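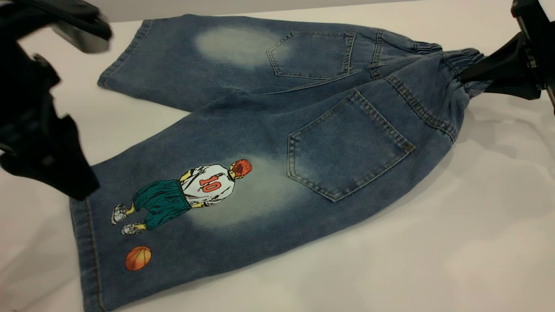

Teaching the shorts fold on a two-arm station

Shorts are a good second garment once your operators can fold a tea towel without thinking. The steps cover a remote-controlled recording with a pair of leader handles and two follower arms. We use the Perkside bench, but any two-arm set-up works much the same way.

Before you record

Clear the table and wipe it down. Run both arms to the home position and open and close each gripper fully. If a finger sticks, fix it now.

Choose elastic-waist shorts to start with. Denim is stiff enough to hold a fold, and the gathered waistband gives the fingers something thick to grab. Leave zips and belt loops for later.

Step 1. Lay the shorts down

Place them back side up, pockets showing. Change the angle between recordings. If every demo starts square to the table, the policy will only cope with square.

Step 2. Fold one leg over the other

Take the waistband with one gripper and the hem with the other. Slide the lower finger under the cloth before you close. Lift both corners together, carry them across and lower them slowly. Open both grippers at the same moment.

Step 3. Bring the waist to the hem

Grip the elastic edge and raise it a little off the table. Keep the other gripper over the hem, ready to hold the leg down if it slides. Lay the waistband on the hem and let go.

Step 4. Smooth and finish

Press once with closed fingers, working away from the fold. Return both arms to home and stop the recording.

Good and bad takes

Keep a take where you missed a grasp and tried again, as long as the second try was clean. After 2 misses, delete it and start over. Also delete any take where the grippers touched.

Aim for 17 good takes per garment before swapping to another colour or size. Our Plestton set has 1000 takes in total, all labelled by garment and starting angle.

Next: Folding long sleeves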